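Robot cell replacing hand picking on the kindling line - what happens to the pickers' jobs?

Posted in Workplace & Industry

stulleck_shift2

Our site packs firewood and kindling in cartons. Management has signed for a Muvia cell to take over the sorting bench on the day shift, starting in May. The quoted rate is 400 pieces an hour. The simulation has been running for a few weeks and the integrator shares renders from it.

We have been told there are no redundancies, but that pickers will become "cell attendants" with no change in grade. I have done the bench job for years and I would like to know what an attendant does all day, and whether the grade ought to stay the same. Has anyone been through this?

Prindari

We went through it at Catterall, on decorative branches for the garden trade. The supplier's rate was measured on straight stock. Ours dropped well below it once mixed material went in, and it took 30 shifts of adjustment to recover. 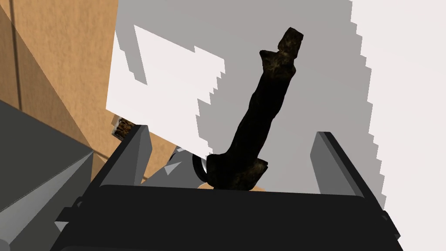 Irregular wood is the hard case, and it decides what the attendant's day looks like. Dowels and sawn battens give the fingers a predictable surface. A gnarled piece like the one in the render, thick and knobby in the grip and tapering away from it, with a knot sticking out below the tip, gives them a different surface every time. Ask for the drop rate on that sort of piece, and ask who clears the drops. With us it was the attendant, and each clearance meant a stop, a gate opening and a restart. On a bad Saturday that was most of the shift.

On grade: write down every task for 2 weeks. Our list included restarts, fault logging, changing finger pads and rejecting rotten pieces the vision system had passed. The last one is the old bench skill and was missing from the new job description. We got it added, and regrading followed - slowly.

packhouse_nights

Same rate of pay here, and less lifting. My back is better. It is dull though, and you can't talk over the guarding. Get ear defenders that fit.

fenwright

Check your contract. If the duties change that much they should consult you. Ours paid a one-off 3000 for retraining, but only to people who asked in writing before the cell went live.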